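**Sealing a marble counter, once or every year?**

**skular85** (14/07/2018)
Hello all. We have a white marble counter since September and I must decide on the sealer. The shop recommended Gravaren, two coats, and again every year. My neighbor says this is only to sell bottles. What is your experience?
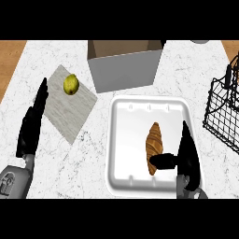 How long should I wait between the two coats?
Eight hours, if the room is not too cold. The label says less, but I would not trust it.

**wunetti**
I disagree with the "every year". Put a few drops of water on the stone and wait. If the spot gets dark, seal it. If it does not, keep your money. Mine passed this test three summers in a row.

**carretero_stone**
The water test is fine for water. It tells you little about oil. I work with stone, and the counters I see with stains are near the stove, and their owners also did the water test. Once a year is cheap compared with polishing. I paid 165 for the last repair. 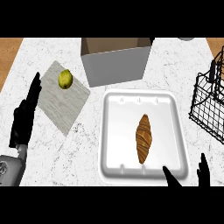 *White marble with light gray veins, box still on the counter.*

**wunetti**
165 for one stain? Then you cook with much more oil than I do. Also, no sealer stops lemon juice. It etches the surface, sealed or not.

**skular85**
Thank you both. I will do two coats now and test again next September. Does anybody know if Gravaren makes the white stone yellow? I read this in one review only.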